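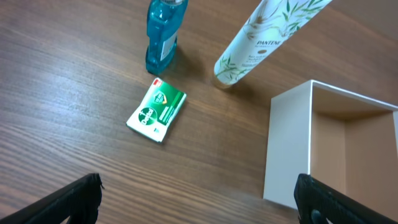
演讲备注:一次夹爪未停事件的复盘
主讲:Bethel Sisay
2019年1月28日,内部技术交流

第1页 开场
先报名字和组别,不放公司介绍。说明今天只讲一件事:Drendirex工位上夹爪没有按指令停下来。没有人受伤,损坏的是一根指尖和一瓶漱口水。台下有做安全的同事,请他们随时打断。

第2页 任务
工位做的是日用品装盒。桌上散放瓶装、筒装和小纸盒包装的东西,机械臂逐件夹起,放进旁边的白色敞口盒。腕部装小相机,负责近距离定位。夹持力上限设为40牛。
提醒:肥皂盒这类扁平件要贴着桌面夹,指尖离木桌面很近,后面会用到。

第3页 经过
当班的是Tsehay Asfaw。她看到夹爪合拢以后还在往下压,按了示教器上的暂停。程序界面显示“已暂停”,手臂又走了将近4秒才停住。她随后拍了急停,急停正常。
这里停一下,等大家看完时间轴。
漱口水瓶被手臂带倒,瓶盖裂开,液体流到桌沿。断电以后才擦的桌子。

第4页 原因
查下来有两处。
一处在软件。Drakon控制程序把暂停指令和运动指令放在同一个队列里,暂停要排队。当时相机反复重新定位,队列里积了5条修正动作,全部执行完才轮到暂停。
另一处在标定。前一天换过指尖,新指尖比旧的长,工具坐标没有更新,高度就偏低了。桌面有些反光,我们起初怀疑是视觉误判,回放数据以后排除了。这一段可以讲慢一点,当时在反光上花了不少时间。

第5页 为什么力限没有起作用
力限只管两指之间的夹持力,不管手臂向下的压力。文档里写得清楚,我们读的时候没有区分。腕部力矩报警是有的,阈值调到了额定值的90%,调试时为了减少误报改上去的,之后没有改回来。改动也没有登记。

第6页 已经做的
暂停指令单独走一条通道,收到后清空运动队列。
换指尖以后必须重新标定,不标定,程序不允许启动。
力矩报警阈值恢复出厂设置,再改要两个人签字。
操作卡改了一句话:手臂动作与预期不符,直接拍急停,不要先按暂停。

第7页 还没有做完的
Villanueva那边的两个工位用的是同一版程序,眼下已停用,计划3月更新。
Vandell供的指尖没有长度标记,新旧混放看不出来。已经提了要求,对方还没答复。
透明瓶子的定位仍然不稳,重新定位的次数偏多。队列问题解决以后它不再影响停机,但节拍会慢。

提问备用
如果问Tsehay为什么没有先拍急停:当时的操作卡写的就是先按暂停,她是照卡做的。
如果问能不能看回放:可以,会后找我,会议室的电脑上有。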